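Search this site Enter keywords Go

4.2 What people said about folding, sorting and the chair

I should say up front that I went into this part of the study expecting it to be the dull bit. The interviews were meant to be about detergent and water use, and the laundry chair (you know the one, every bedroom has it) was a throwaway question near the end. Then the first household in Grona talked about their chair for most of an hour, so I moved the question up the list and let people go for it.

We ended up with 197 households across Grona and Hendov, and 696 diary entries that mention clothes sitting somewhere between clean and put away. Rogelio Quiambao did the first round of coding and I did the second, and where we disagreed it was nearly always over the word "done". For Rogelio a load was done when it came off the line. For me it's done when it's in the drawer. Our participants were split along the same lines, sometimes inside the one marriage!

Dark clothes came up far more than I'd have guessed. People told us they put off folding them because you can't tell the front from the back under a bedroom light at 9 p.m., and because the lint shows. One woman in Hendov kept a whole basket she called the midnight basket, and it got folded on Monday mornings by the window or it didn't get folded at all. Several people said they'd stopped buying black T-shirts for exactly this reason, though I noticed a fair few of them were wearing one at the time.
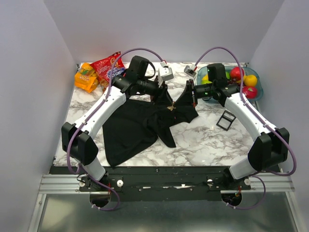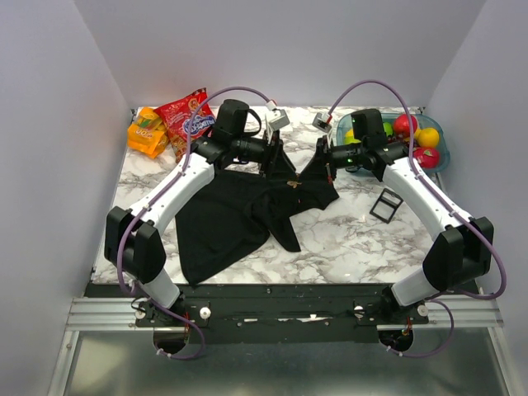
Figure 3. Two white arms at a marble-patterned tabletop, walled on three sides.

Surface mattered too, and we hadn't planned for that at all. Bed folders and table folders turned out to be quite separate tribes, and they're a bit rude about each other. The table people like something flat and pale at waist height, and they'll tell you a crumpled black garment like the one in the first picture of Figure 3 is much easier to read against a light, marble-patterned top than on a navy doona. The bed people say that's all very well if your table isn't covered in homework. Fair point, I thought, looking at my own. We've coded surface as a separate variable from here on, and it does a better job of sorting the diaries than household size did.

Then there's the matter of who taught you. Almost everyone could name the person, usually a mum or a nan, and almost everyone folded towels the way that person did — thirds in Grona, halves in Hendov, with a stubborn pocket of rollers out past the Miltau road. I'd love to make something grand of that, but eight of the rollers belong to the one extended family, so I'm leaving it as a colourful aside. Socks I'm saving for section 4.3, as they really do need their own space.

Recent items
Drying indoors through a wet April: notes from the Aebischer diaries
Whose job is the ironing? Interviews from Hendov
Over 3,000 pegs: a short history of the backyard line
Towels, thirds and halves: a reply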